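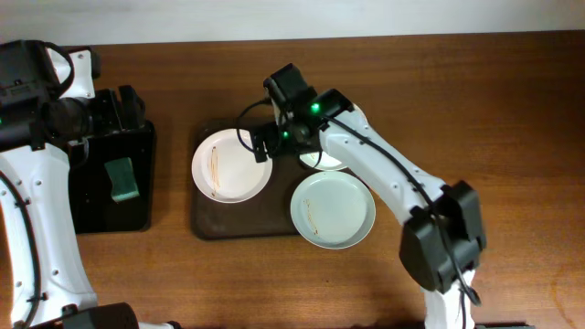 Table clearing and tray service staff, part time - Sunalard Dining Rooms

We are looking for people to join our table clearing team at Sunalard. We serve lunch and dinner in one large dining room and one smaller room, and on a full evening we have 137 guests at the tables. The cooks and the servers are already in place. What we miss now are the people who take care of the table after the guest puts down the fork, and this is the work we describe in this advertisement.

Please read until the end before you write to us, because the way to apply is explained there.

About the house

Sunalard was opened by Ghada Tannous and Elias Issa, who still work in the dining room on most evenings. The food is family food: stews, rice, grilled vegetables, many sauces. The tables are of wood and we do not use tablecloths. For this reason the person who clears is important to us. A sauce that stays on the wood overnight leaves a mark, and we have had to sand two tables already this year.

In the small room guests are served on trays. Every tray goes out with its plates and every tray must come back with its plates. It sounds like an easy thing, but in a busy hour it needs a calm head.

What you will do

Most of your time you will be clearing. When guests have left the table, you bring the used plates together on the tray and carry the tray to the washing room. You wipe the table along the grain of the wood, dry it with a second cloth, and put the chairs back in their places.

You will also sort in the washing room. Plates with leftovers are scraped first. Plates with only a little sauce go directly to the rinsing. A plate which looks clean but was on a guest table is a used plate, and it is washed as all the others. We ask everybody to follow this rule without exception, also when there is a line at the door.

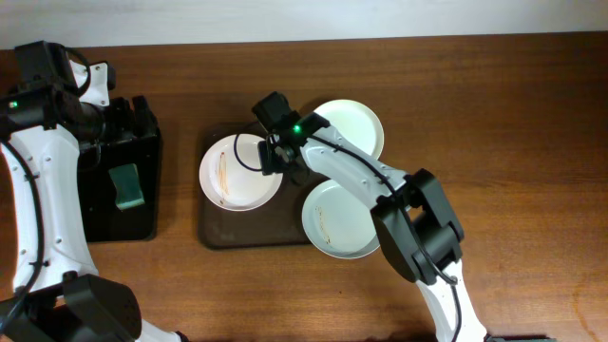 A plate must not hang over the side of the tray when you lift it. Before you carry, you move the plates in, or you stack them if they are the same size, and you put the heavier side close to your body. If it does not fit, you walk two times. We prefer that you walk two times. No one will tell you that you are slow in your first weeks.

At the end of the shift the trays are washed by hand, dried and put standing in the rack, not lying one on the other. The last person checks the small room with the lights fully on and writes in the book if a plate is chipped or if a table needs oil.

What you will not do

You will not take orders, handle money or work at the stove. If after some months you wish to learn serving, speak with Elias and he will plan some training hours with you. Edith Condori began in the washing room and is now the head of the evening team.

Hours and pay

There are four positions. Two are for lunch, from 11:30 to 3:30, and two are for the evening, from 5:30 to 10:30. Each person works four shifts in a week. The plan for the next two weeks is always on the wall by the kitchen door, and shifts can be exchanged between colleagues if Edith is informed one day before.

We pay by the hour, and the rate is told to you in the first phone call, so you do not have to come to an interview to learn it. Tips are divided among everybody who worked the shift, including clearing and washing. You receive a warm meal on every shift, with a vegetarian choice. After three months you receive a one-time payment of $120 for work shoes. Until then please bring your own closed shoes with a sole that does not slip. Aprons are from us and we wash them.

Who we are looking for

You do not need experience in a restaurant. Some of our best colleagues came from shops, from offices, or from many years of work at home. It helps if you like to see a table go back to order, and if you notice small things such as a sticky place near the edge of the wood.

You should be able to stand and walk for the length of a shift and to carry a loaded tray from the small room to the washing room - it is 46 steps and there are no stairs. If carrying is difficult for you but sorting and washing are not, please write to us anyway. We can divide the tasks in another way inside the team.

You must be 18 or older for the evening shift. For lunch we accept applicants from 16 with a signed permission from a parent. You need enough English to understand short instructions. In the kitchen we also speak Arabic and Spanish, and most of us speak all three a little bit wrong, so please do not worry about your grammar.

The trial shift

Before we decide, we invite you to a trial shift of two hours, and this time is paid. You will work next to Hadi Zoubi, who will show you how we load a tray and how we wipe a table, and then you do it yourself. We look if you ask when something is not clear and if you are friendly with the others. We do not measure your speed.

If you break a plate, please tell Hadi and sweep it up together with him. It is not taken from your pay, on the trial shift or later.

How to apply

Write a short letter, by hand or on the computer, and bring it to the dining room between 3:30 and 5:00 in the afternoon, or leave it in the mailbox marked Sunalard at the side entrance. In the letter please tell us:

Your name and a phone number where we can reach you
If you prefer lunch or evening, or if both are possible
The days when you can never work
When you could start
Two or three sentences about work you did before, paid or not paid

A photo is not necessary and we do not need school certificates. If you have worked with food and have a food handler card, please mention it. If you do not have the card, we pay for the course and you do it in your first month.

Letters should arrive by 28 November 2024. Nour Chidiac reads all of them and calls every applicant, also those we cannot invite. If you did not hear from her one week after this date, please come by and ask, it is possible that we could not read the number.

The positions are first until the end of April. After that we would like to keep everybody who wants to stay, but the summer is quieter with us and we can only promise it for two of the four places. We will talk about this with each person in March at the latest.

Questions about the shifts go to Edith, and questions about pay or papers go to Nour. Both are in the house every afternoon except on the day when we are closed, which is written on the door.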